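Flokdale Hall Users mailing list
List home | Archive | Previous by date | Next by date | Subscribe

Subject: Re: Trestles or fixed-leg tables for the hall
Feb 3, 2023
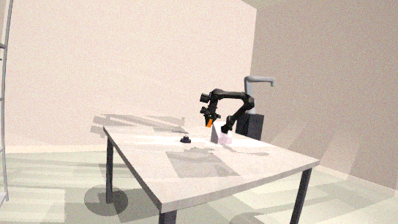 Dindis wrote:

> Before we order anything, can we settle whether we want trestles or
> fixed legs? The old trestles pinch fingers and two of them won't lock.
> Fixed legs feel much steadier for the sewing group, but I don't know
> where we'd put them when the dance class needs the floor. I also don't
> want to pay for delivery twice if we change our minds in March.

I measured the store room last night. With the door on its present hinges we can't get a fixed-leg table in unless it goes on its side, and then it blocks the fuse box. If we rehang the door to open outward there is room for 4 on their ends, with the chairs stacked in front.

The quote from Allulham came to $3936 for the full set of fixed-leg tables, delivered. Shih quoted $2220 for folding ones with the same size of top. Neither price includes taking away the old tables, so somebody would need to book a trailer for the tip run.

My preference is a mix. Keep fixed legs for the sewing group, who leave their machines set up over the long weekends, and buy folding for everything else. White tops show every mark of coffee and felt pen, but they are easier to cut fabric on and both suppliers charge extra for a darker colour. I'd stay with white.

On steadiness, look at how the legs join the top. The wobble in our old ones comes from the brackets, and tightening them has only helped for a week or so each time. Slim metal legs are fine if the fixing plates are a decent size. Ask for adjustable feet as well – the floor near the kitchen hatch drops away enough to matter.

Shih will hold the price for 60 days. Allulham wants a deposit up front and I haven't paid one.

If you object to rehanging the door, please reply to the list before I get the hinges.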